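# Wood grain figure

**Figure** is the pattern visible on the face of a board. It depends on the growth of the tree, the direction of the saw cut and, to a lesser degree, the finish. The term is often used loosely in place of *grain*, which in strict usage refers only to the direction of the wood fibers.

## Formation

Most trees in temperate climates add one growth ring per year. Wood laid down early in the season is usually paler and less dense than wood laid down late, and a lengthwise cut exposes the two as alternating bands. A cut made along a tangent to the rings (plain sawing) gives wide, wavy bands and arches. A cut made across the rings (quarter sawing) gives narrow, nearly parallel lines. Both patterns can occur on one board if it is wide enough.

Near a branch, the rings bend around the base of the limb. Boards cut through this area show loops, arcs or a full knot. 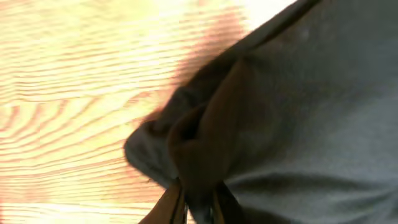

Knots affect a tabletop in two ways. The fibers around them run at a steep angle to the surface and tear easily under a plane, and they take up stain unevenly — a knot area commonly dries darker than the board around it. Workshops sand these areas with fine paper and may seal them before staining.

## Printed and figured surfaces

Grain patterns are also reproduced on paper or film and bonded to a core. A printed pattern repeats at a fixed interval, while the figure of solid wood does not. The end of a board is the surest check, as rings in solid wood continue through its thickness.

## Care

Strong daylight changes the color of most woods over time. Cloths and mats left in one place shield the surface beneath them and can leave a visible outline. Farah Sembiring's survey of household tables, compiled for the furniture maker Van Wijk, recorded such outlines on 80 of 534 tabletops. The survey recommends moving covers regularly and wiping along the grain with a soft, dry cloth.

## See also

- Growth ring
- Plain sawing
- Veneer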